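Who gets asked when the machines come in

I worked in the canteen kitchen at Plorano for 17 years, and the last 3 of those were spent alongside automation of one sort or another. I have opinions about it.

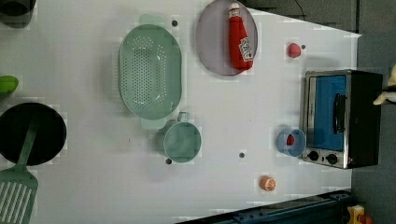
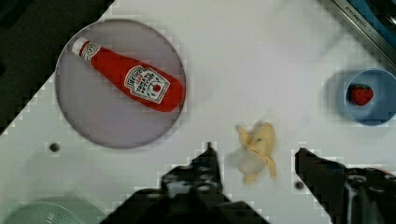 My subject is the job that remains once a machine has taken part of it. At Plorano we served 1,251 meals on a full day, and when the dishwashing line was automated the rota lost 15 shifts a week. The people who stayed did more sorting and setting out, work the old job description never mentioned. A ketchup bottle lying across a plate is a small thing to a person — you pick it up and carry on. For a machine someone has to decide where it goes, and that decision is skilled work. It was paid at the old rate.

I am not against the machines. My wrists are better for them. But the staff should be in the room when the layout is drawn up, and the new duties should be written into the contract before the first shift. Preton did both in June, and their kitchen kept its cooks.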